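Email Lists for Small Businesses: notes for session 2

Okay, so last time we did landing pages and I promised you we'd get to email, and I know half of you groaned. Stay with me! Email is old, it's a bit ugly, and I still love it more than any other channel I work with.

Start with the list itself. You want people who asked to be on it. I can't say this loudly enough (I'll probably say it again before the break). A bought list of 2000 addresses will get you spam complaints, and then your good emails start landing in junk too. I'd take 650 people who signed up on your own form any day of the week.

Our practice business for the rest of the course is Ferberg, a supplier of spare parts and service contracts to small factories. Their buyers order a few times a year and forget the name in between. So what does Ferberg send them? Write down three ideas before you read on.

My own list went like this: a welcome email the minute somebody signs up, a short service reminder in August when plants shut down for maintenance, and a plain "we still have your last order on file" note for anyone who's gone quiet. No newsletter. I used to push newsletters on everybody and then I watched clients run out of things to say by the third one.

Subject lines. Keep them under 40 characters if you can, so they survive on a phone. Say what's inside. "Your August service slots" is dull and it works fine for me, while "Don't miss out!!!" makes me want to unsubscribe from my own test account.

Segmenting sounds scary but it's only sorting. Split Ferberg's list into people who've bought and people who haven't, and write to them differently. Leave it at that for the first few months, please. I once built eleven segments for a shop called Trutidden and spent a whole spring feeding them.

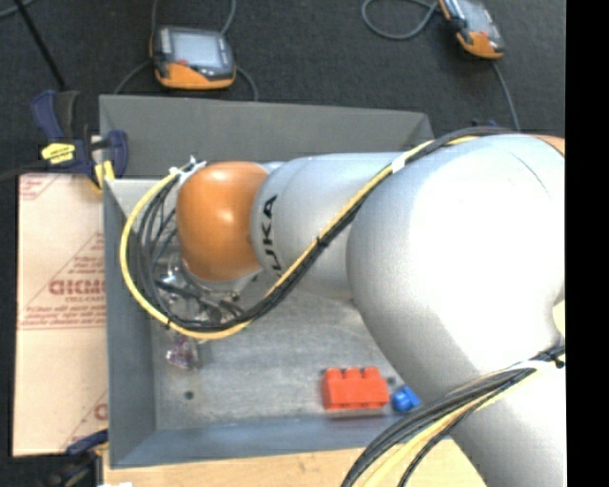
Ebrahimi wrote on the course board that two groups felt too coarse for a business like Ferberg, and that contract customers should get their own emails because a reminder to book service makes no sense to somebody whose visits are already scheduled. Good catch, and I've changed my mind on it! Make it three groups in your homework.

For next time: draft the welcome email (short, one link, signed by a person) and write four subject lines for the August reminder. Bring them printed or on your laptop, I don't mind which. We'll read them out loud, and then move on to open rates and why I've stopped trusting them.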